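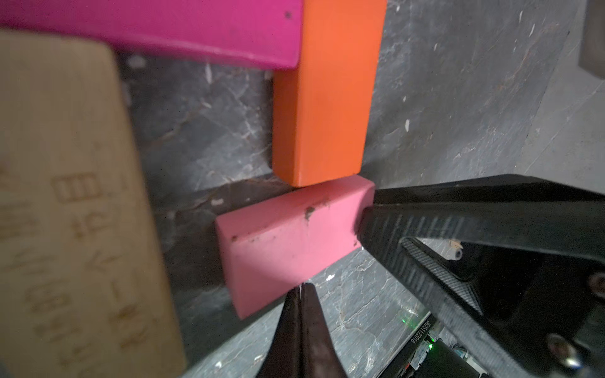 10/27/20
By Tamsin Pryor

Grethe Baldursdóttir replaced her kitchen counters in May, after 14 years of looking at the old ones. She had wanted dark stone from the start. Her husband wanted something that would not show crumbs.

"We looked at samples for weeks," she said. "I had 2 of them leaning against the toaster and I'd move them when I made coffee. The small pieces don't tell you much. You have to see a whole slab."

She went to the Bjarnason yard in Follarby, where Rosaire Landry has been cutting and selling stone since he left school. Landry said most people come in asking about color and go home thinking about upkeep.

"They want to know about red wine and lemons," he said. "I tell them marble will etch. If you put a cut lemon face down on it and go to bed, you'll have a ring in the morning. Wipe it up and you're mostly fine."

He recommends dish soap and warm water, and he doesn't like vinegar anywhere near it. Sealing depends on the stone. He drips water on the surface and watches how fast it darkens. 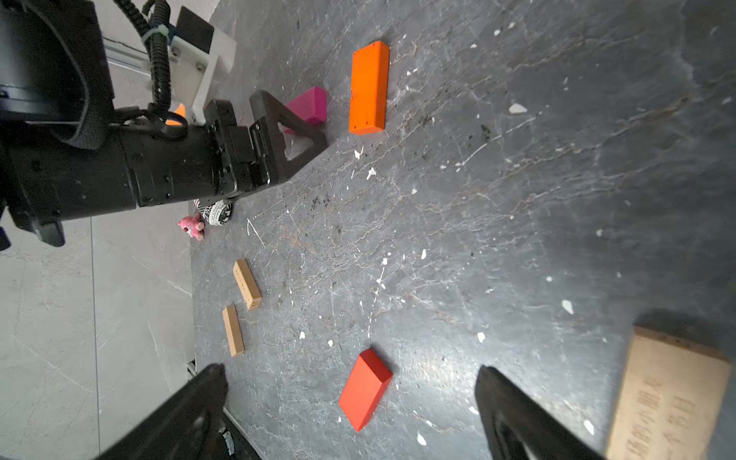 Dark gray marble with white and tan veining.

Baldursdóttir paid $495 for the sink cutout and edge work, on top of the slab. The first quote, from a shop in Bostley, was $153 higher and did not include delivery.

I asked whether she had any regrets.

"The seam," she said. "It's by the stove and I see it every day. Rosaire told me it would be there. I said fine, and then it was there."

Landry said seams are the complaint he hears most. A long counter often can't be cut from one piece, and the veins won't always line up. He lays the pieces out in the yard and asks customers to come back and look before he cuts.

"Some don't come," he said. "They're busy. Then I pick."

Baldursdóttir did come back, in the rain, and had him turn one piece end for end. She is thinking about the bathroom next.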